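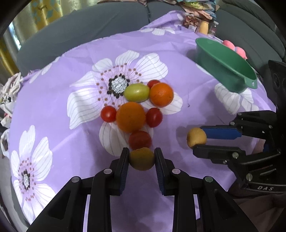
By the Flistmont Allotment Kitchen
Filed under: Growing & Storing | 29 comments

How to sort a mixed bag of home-grown tomatoes

May is when I get the seed tins out and start dreaming, so it feels like the right moment to write up my favourite job of the whole tomato year: the big sort! I have been growing a muddle of varieties since 2004, and every picking comes indoors as a jumble of cherries, plums and great fat slicers, some deep red and some still thinking about it.

You need a table, a soft cloth and a bowl. Any old tablecloth will do (big flowers are very cheering) and it stops the fruit rolling about and bruising. I like a plastic bowl with a spout and a handle, like the green one on the table, as you can tip cherry tomatoes out of it without chasing them across the floor.

Step 1. Spread them out
Tip the bag gently and keep the tomatoes in a single layer. Turn each one over and look at the stalk end, where splits and soft spots like to hide. Anything split goes straight to the kitchen for sauce tonight.

Step 2. Sort by colour first, size second
Start with the darkest reds. Those are for eating today or tomorrow. Next come the oranges, which usually want a few more days. Last are the pale greens and the yellowish-green ones with a bit of an orange blush — my favourites, as that blush means they have begun to turn and should finish nicely indoors.

A word of warning if you grow yellow varieties. A small round yellow tomato may be perfectly ripe, so colour alone won't tell you. Give it a very gentle press with the pad of your thumb. Ripe fruit gives slightly, unripe fruit feels like a golf ball. I grow a little yellow one called Jesel and I still have to squeeze every single one!

Step 3. Find each group a home
Ripe ones sit stalk end down on a plate, out of the sun. The orange ones go in a shallow tray in the kitchen. For the green ones, use a paper bag or a drawer with a ripe banana, and check every day. Keep them all out of the fridge until they are fully ripe, or the flavour goes flat.

Step 4. Weigh the sauce pile
I don't bother below 571 grams (the weight of my first ever batch, and I'm sentimental). Chop them, add a spoonful of oil and a pinch of salt, and simmer until thick. Plum types like my Zulu cook down fastest. Big slicers are juicier, so leave the lid off.

Freeze the sauce in 100 ml pots and write the month on the lid. Next time I'll cover saving seed from the best fruit, including how to get the jelly off without making a mess of the sink.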